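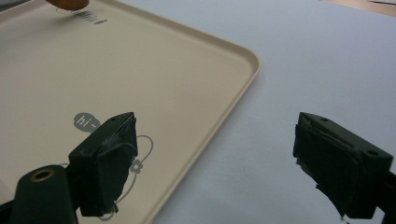
Reported by the kitchenware desk, Ellton Trade Notes

A plastic serving tray has few parts to discuss: a floor, a rim, four corners and whatever is printed on it. The product technician at Mumik, a small tableware importer with a workshop in Flindcombe, talked through all of them over the course of a morning. The tray on the bench was the beige one with the rabbit artwork, and most of the conversation stayed with it.

The first subject was color. Mumik buys plain beige trays and has the graphics added by a separate print shop, Stevens, which works in short runs. "Beige is harder to match than people expect," the technician said. "Two batches can look the same under the warehouse lights and different next to a window. We keep a reference piece from each delivery and compare on a white table. A wood table pulls everything toward yellow."

The last delivery was 2303 trays. Of those, 394 were set aside at intake. The technician was careful about that number. "Set aside means somebody looked at it and wanted a second look. Most of them go back into stock. The usual reason is a mark on the floor of the tray that might be dust or might be in the plastic. You wipe it, you tilt it, and if it is still there you put it in the other pile."

Smudges are a separate matter. A matte surface hides scratches fairly well and shows finger grease fairly badly. Mumik asked its molder for a glossier finish two years ago and went back to matte after one order. Cups slid on the glossy version when the tray was carried at a slight angle.

The rim took up more time than the color. It is raised, low enough that a plate can be slid over it with one hand, and it follows a rounded corner at each end. The technician checks the corners first.

"A corner is where the mold fills last, or where it cools wrong. If the tray is going to rock, you find out there. Put it down flat, press one corner, press the opposite one. If you hear a tap, it is warped. On a long side you can have a small bow and never notice it in use."

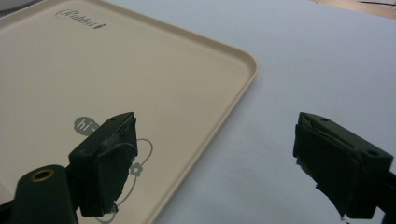 "The top lip should also be the same width all the way around," the technician went on. "I run a thumb along it. You feel a thin spot before you see it. After that I look at the print, and I look at it last on purpose. The print is what everyone sees first, so if I start there I stop paying attention to the shape."

The artwork on this model is spread out. The word "Rabbit" is set in a thin cursive near one edge, and a line drawing of a rabbit with upright ears sits in a corner. A small speech bubble says "hi" in white on gray. Asked why the drawings were kept away from the middle, the technician gave a practical answer: dishes go in the middle. A graphic under a bowl is hidden when the tray is in use and gets rubbed every time the bowl is moved.

Thin lines are the weak point. Stevens rates its ink for 300 trips through a dishwasher at a low setting, and Mumik tells buyers to wash by hand anyway. "The bubble is a solid shape, so it can lose a little and still read as a bubble. The script can't. If a hairline goes, you have a broken letter." The workshop's own wear test uses a damp cloth and a fixed weight, 2000 strokes in one direction. The cursive is the part they grade.

Handling came up toward the end. Trays are meant to be picked up from both short sides, but in the workshop people tend to grab whichever edge is closest, and the technician no longer argues about it. Dishes are a different story. At the bench they come off the tray before it is inspected and are stacked to one side, plate at the bottom and bowl on top. A tray with a load on it sits flatter than it really is, and the corner test tells you nothing.

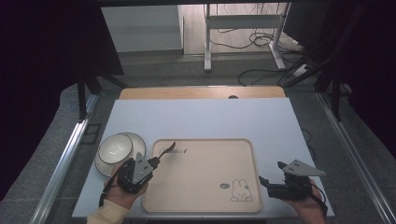

The rabbit tray on the bench, with a plate and bowl stacked beside it.

The next order will use the same mold. Mumik has asked Stevens for a slightly heavier line on the cursive, and samples are due in April. The technician would also like a darker gray for all of the artwork, but the sales side prefers it pale. "We'll print both and put them on the white table," the technician said. "Then we'll wash them for a month and look again."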